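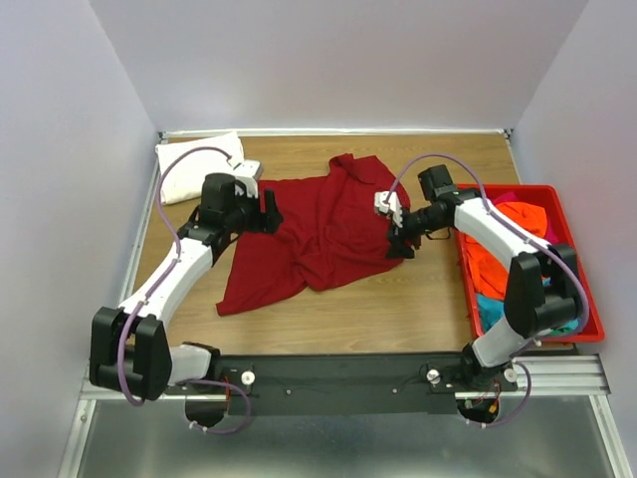
Ketwood releases version 5 of Brolturside log management software

Tratasberg, May — Ketwood has released version 5 of Brolturside, its log collection and search software for small and mid-sized IT teams. The update is available to download now and is free to customers with a current support contract.

Version 5 adds a new search index, scheduled reports and single sign-on. Filters can be saved and shared between users, and old logs can be moved to cheaper storage without taking the server offline.

"Most of our customers have one or two people looking after everything," said Rhea Estrella, product manager at Ketwood. "They asked for faster searches and fewer screens, so we worked on those first."

The software was tested before release by hosting company Tymoshchuk, which ran it on 255 servers.

A licence costs £539 a year and covers 58 log sources. Further sources can be added at any time — the server does not need a restart. Upgrades from version 4 keep all existing settings and alert rules.

A trial copy can be requested from the Ketwood sales desk.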